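Können Maschinen den Haushalt schon übernehmen? Meine Tipps aus Küche und Werkstatt

Seit ich im Januar über meinen Saugroboter geschrieben habe, kommt immer wieder dieselbe Frage: Was kann man so einem Gerät überlassen und was macht man besser selbst? Ich bin keine Ingenieurin, aber ich probiere gern aus und lese viel (zu viel, sagt meine Familie).

Staubsaugen: ja, unbedingt. Hebt vorher die Stühle hoch und klemmt die Fransen vom Teppich unter! Mein Westari fährt jeden Samstag durch die Wohnung, und nur die Ecken hinter der Heizung mache ich noch mit dem Pinsel.

Wischen: geht so. Für Fliesen reicht es, angetrockneten Nudelteig schafft er nicht. Da hilft ein nasser Lappen, zehn Minuten draufliegen lassen, dann den Teigschaber nehmen – nie das Messer.

Wäsche falten: nein. Ich habe mir Vorführungen angesehen, bei denen ein Handtuch so lange dauert wie bei mir der ganze Korb. Faltet die Sachen direkt von der Leine, dann spart ihr euch bei Shirts oft das Bügeln.

Spülmaschine ausräumen: auch nein. Besteck gleich beim Einräumen sortieren, Löffel zu Löffeln, dann ist der Korb schnell leer.

In der Werkstatt sieht es anders aus. Gleiche Teile, gleicher Platz, immer derselbe Griff, das liegt den Maschinen. Kniffliger wird es bei Kleinteilen, die genau ausgerichtet sein müssen. Geübt wird so etwas gern erst am Rechner, bevor echtes Material auf den Tisch kommt. 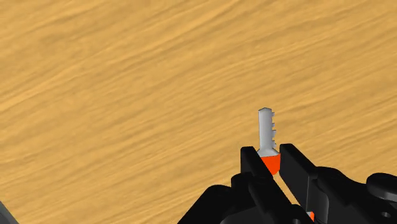

Zuletzt geändert: im Januar, 17:40 Uhr

Ein kleines Teil mit weißem Schaft und orangerotem Kragen, aufrecht zwischen zwei schwarzen Fingern. Gefasst wird unten am Kragen, der Schaft mit den Kerben bleibt oben frei. Genau so mache ich es auch beim Kleben und Lackieren: immer da anfassen, wo man es später nicht sieht! Und für Kleinkram von Hand nehme ich eine Pinzette mit etwas Schrumpfschlauch über den Spitzen, dann gibt es keine Macken.

Eine Leserin wollte noch wissen, ob sich ein Tischgreifer für den Hobbykeller lohnt. Der von Plitov kostet 637 Euro, und dafür bekommt ihr bei mir im Keller zwei ordentliche Schraubstöcke samt Werkbank. Ich warte noch. Wenn ihr schon einen habt, schreibt mir bitte, was er bei euch macht.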